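Etdale homes to get new water meters from March

16 August 2023

The water company in Etdale will change the meters in 678 homes, starting next March. The work should take 37 minutes in each home, and the water will be off during this time.
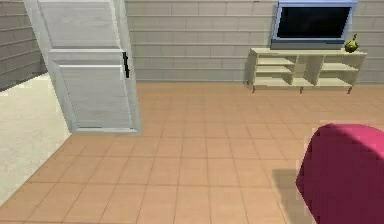 Iona Rennie asked why the letters came so late, and if people who work in the day can choose an evening visit. The company answered that evening visits are possible on two streets only — Cairns and Pakstead — but it will look at the question again.

The old meters are read by hand two times a year. The new ones send the numbers by radio, so no one has to come inside for this.
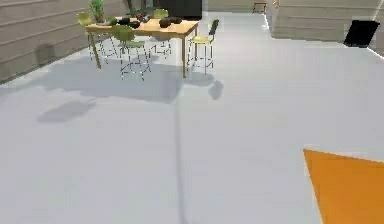 According to Zsolt Pap, the bills in Zivivside went up after the same change, and he would like to see the figures before he agrees to anything. The company says the price of water will stay the same for three years.

Homes with a leak will get a free check.

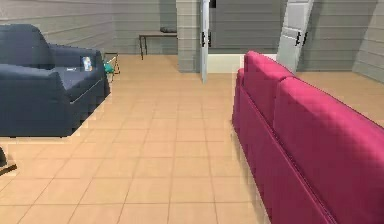

The check must be asked for by phone or at the Etdale office, and tenants can ask for it without the owner.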